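Nadholm Plain Cubes and Play Cloth Set

Home > Shop > Building & Open Play > Blocks

Item no. 3527
In stock, ships from our Stosent shop

If you've ever tipped a bag of blocks onto a hard table, you know the racket. We love blocks in this house and in this shop, and we've wanted a plain set with a proper cloth to go with it for ages. The Nadholm set is the one we settled on, and I'm so pleased with it!

The cubes are tan, all one size and left plain. No letters, no pictures, no little faces. They can be bread in a bakery, bales on a farm, or a wall for a toy horse to jump over (the horse usually loses). Kids who are past the knocking-down stage start lining them up and bridging gaps with them, and grown-ups who sit down "just for a minute" tend to still be there when the kettle's gone cold.

The cloth

The cloth is a deep teal green, and it's the part people ask me about most. You can lay one flat as a play surface and hang a second behind it for a sea, a forest or a night sky. It's lovely for puppet shows and for small-world play, and the warm tan of the cubes stands out nicely against the colour. It shows folds when it's hung, which I like, as they make pretty good hills. If you'd like it smoother, a warm iron on the wrong side does the trick.

Cubes grouped on the green cloth, with a second piece hung behind, and then the green up close.

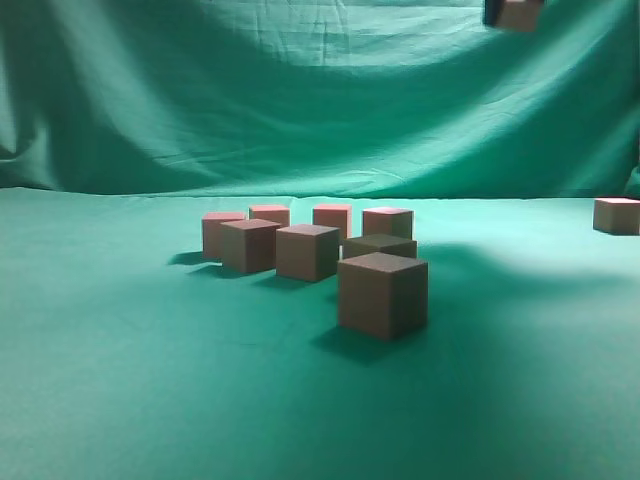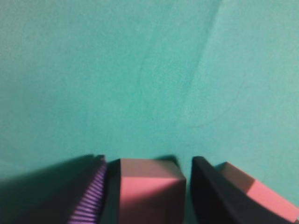 What you get

Plain cubes, one size
One teal-green cloth, hemmed on all sides
A drawstring bag that fits the lot, cloth included
A folded card with building ideas

The backdrop cloth is sold separately as item no. 1185. It's the same colour and the same fabric, so you can also put the two side by side on the floor if you have a crowd over.

Ages and care

Suitable from 3 years. Wipe the cubes with a damp cloth and let them air dry away from the heater. Please don't soak them. The cloth goes in a cold wash with similar colours, and give it a wash on its own the first time, as the green can run a little. Line dry in the shade. A lint roller is handy between washes, especially if you share your home with a cat.

Goes well with

Issa peg people, which are a good height for standing on top of a cube
Covach wooden arches, for doorways and bridges
Nadholm storage tray, if bags aren't your thing

Delivery and returns

Orders leave the shop within 3 working days. Parcels up to 500 grams go by letter post and anything heavier goes by courier, so the full set will always come to your door with tracking. If it isn't right for your family, send it back unused within the month and we'll refund the price of the set.

Questions about colours, spare cubes or larger orders for kindergartens? Write to Yara Salameh through the contact form. I read every message, and I'm always happy to talk about blocks.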